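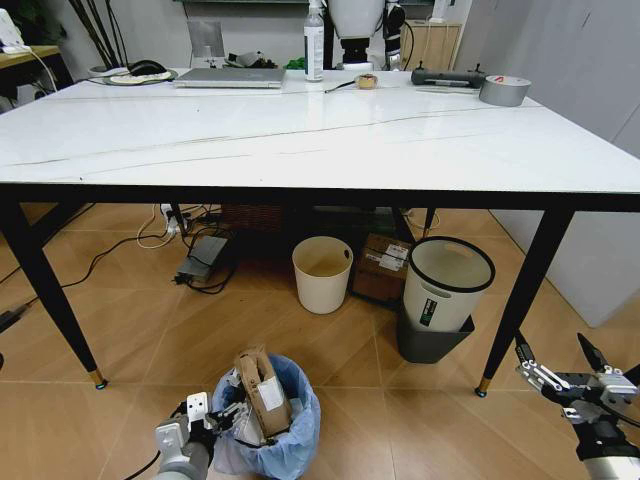

*A marble-effect table with a closed laptop and a roll of duct tape on it.*

**Rorkdale flats go on sale**

I popped over to Perkero House this week – the old mill block by the canal – and the first 10 flats are now up for grabs. There'll be 44 in all, with the rest following in October. Mine's a vote for the top floor, which gets the evening sun! Sedimness is handling the sales, and viewings are by booking only. Parking costs extra, so do ask before you fall for one.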